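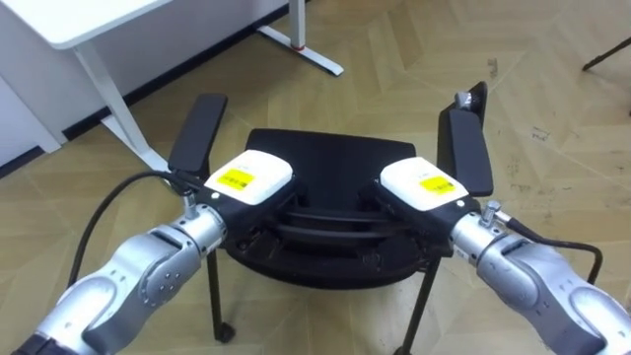 # How an office chair works

An office chair does a lot more than a kitchen chair. It can roll, turn and go up and down, and most of that happens under the seat where you don't look.

## The back

The back of a chair holds up your back. Your spine isn't straight like a ruler. It has a curve near the waist, and many office chairs have a bump at that spot to fill the gap. Sit all the way back and you may feel it.

## The seat

Most office seats are made of foam on top of a hard board or shell. Foam is full of tiny air pockets. When you sit down, the pockets squash. When you get up, air goes back in and the foam gets its shape again. After many years it stays flat.

## Going up and down

Many office chairs have a metal tube under the seat called a gas lift. Gas is sealed inside it and pushes up all the time. A lever opens a small valve. With the valve open and no one in the chair, the seat rises. If you sit on it, your weight pushes it down. Let go of the lever and the seat stays put.

Never take a gas lift apart. The gas is packed in very tightly.

## Wheels

The small wheels are called casters. Each one can roll, and it can also swivel to point a new way. Most rolling chairs have five legs, which makes them hard to tip over.

Hard wheels can scratch a wood floor, so some people use soft ones or put down a mat. Hair and thread get wound around casters too. Ask a grown-up to help you turn the chair over and pull it out.

## Try this

1. Sit with your back against the chair.
2. Look at your feet. They should be flat on the floor.
3. If they dangle, lower the seat or use a box as a footrest.

**Words to know**

*Caster:* a small wheel that can swivel.
*Valve:* a part that opens and closes to let gas or water through.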